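FOR IMMEDIATE RELEASE

Reduno Asks Small Sellers to Put Less on the Table

PIRNDALE, 6/21/19. Reduno, the shared packing room on Keskinen Street, today announced a permanent change to the way its tables are set up, stocked and, most of all, cleared. Starting this summer, every table will be handed over to its renter with nothing on it. Reduno is aware that this is a press release about empty tables and thanks the media for reading as far as the first paragraph.

The new arrangement is called the Bare Top Plan. Under it, small goods go into clear tubs, tubs go along the back, and the rest of the tabletop is left alone until there is something to pack.
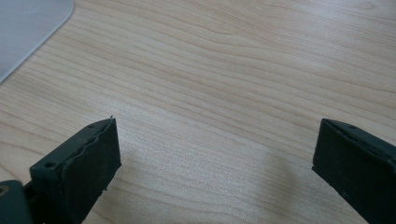

Pale wood grain, with room to work 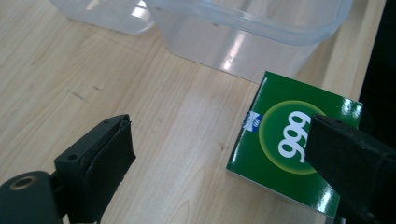 Asked what they thought of the plan, one renter replied that they had been against it for the first week and had said so in writing. They had kept the same heap of tape ends, spare labels and half-folded boxes in the same corner since opening their shop, and believed they knew where everything was in it. Then the heap had to go, and out of it came two pairs of scissors that had already been replaced. The renter now supports the plan, with the reservation that the tubs could be deeper.

The tub comment has been passed along.

Reduno opened its doors to online sellers, craft makers and people whose kitchens could no longer be used for cooking. The room has 43 tables, rented by the half day. In May, renters sent out 2063 parcels from them, which was the busiest month the room has had and also the month in which it became difficult to find a table underneath the things on it. Staff filled 105 trash bags. Most of the contents were packing paper. One bag was entirely lids.

The trouble with a large flat surface is well known to anyone who owns one. It accepts whatever is put down. A renter arrives with stock, sets it out, packs half of it, and leaves the other half where it might be useful tomorrow. The next renter pushes it politely to one side. By the end of the month there is a strip of working space as wide as a shoebox, and two grown adults taking turns with it.

Reduno tried signs first. The signs were set down on the tables and other things were put on top of them.

Under the Bare Top Plan, renters will find the following when they come in:

A clear table, wiped before each half day.

See-through tubs for small stock, borrowed from the rack by the door and returned to the same rack. The old tubs were solid gray, and their contents were a matter of opinion.

A shelf for boxes that are packed and labeled. Boxes that are packed and not labeled may also wait there, but they will be looked at sternly.

A single tape gun per table. Requests for a second will be heard. They will be heard at the counter, and the answer will be no.

Renters are asked to bring out one kind of item at a time, pack it, and put its tub back before starting on the next. Small cartons should be set with the printed side where it can be read, so that the wrong one is less likely to be sent to the right customer. Coffee remains welcome in the room and remains unwelcome on the tables, an old rule now being announced as if it were new in the hope that this will help.

A word about the tabletops themselves. They are pale, they have been worked on, and they have their share of scuffs. Reduno looked into having them replaced and received a quote from Fatton, its regular furniture supplier, that caused the subject to be changed. The tabletops will stay. A light surface shows up a stray screw or a dropped earring back much better than the dark brown one that came with the lease, and renters who sell very small things have asked that it be kept. Scratches made in the ordinary course of packing will not be charged for. Scratches made by cutting straight through a box into the table will be discussed.

The last ten minutes of each half day are now set aside for clearing up and are free of charge. Renters may spend them wiping down, sorting their tubs or standing beside a bare table looking pleased with themselves. Anything left behind goes to the lost property shelf, where it will be kept for one month. The shelf currently holds a stapler, a bag of excellent ribbon, an unopened pack of return labels for an address in another state, and most of a sandwich press. Owners are encouraged to come forward, especially the owner of the sandwich press, as the missing part may be the one in the drawer.

Prices have not changed. Current renters do not need to sign anything, though they do need to collect their heaps.

Sellers who would like to see the room before renting may stop by the counter on Keskinen Street during open hours. Parking is behind the building. The front door sticks and should be pulled hard, then pushed.

About Reduno
Reduno rents packing tables, shelf space and the use of a good scale to small sellers in Pirndale and nearby towns. It does not sell boxes, despite what the old sign says. The new sign has been ordered.

Press questions may be left at the counter, in the tub marked Press.

###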